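Seasonal Inflow Estimates for the Kamitz Reservoir
Student Project Report, Water Resources Stream

1. Purpose

The project compared three methods of estimating spring inflow to the Kamitz Reservoir from snow survey records. Results were assessed against the operator's monthly release figures, adjusted for evaporation and for the diversion at Dimerow.

2. Data

Snow depth and density were taken from 15 survey sites in the Shemweta catchment. Sites below the winter snowline were excluded. Gaps in the record were filled by regression on the nearest site - a procedure that performed poorly in dry years. After screening, 3,253 daily flow values remained at the Dimerow gauge.

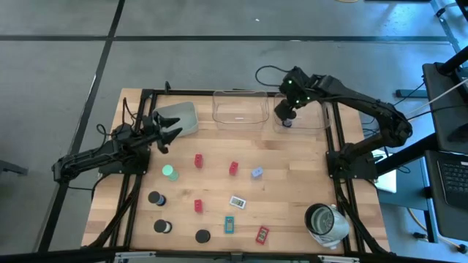
3. Method

Each estimate was prepared in Florix using the data available at the beginning of April. The first method relied on snow water equivalent alone. The second added autumn rainfall as a measure of soil moisture, and the third added a temperature index.

4. Results

The second method gave the smallest error in most years. The temperature index offered little improvement and made the estimates less stable at the 250 metre elevation band, where rain on snow is common. Peak inflow was underestimated by all methods in the wettest year of record.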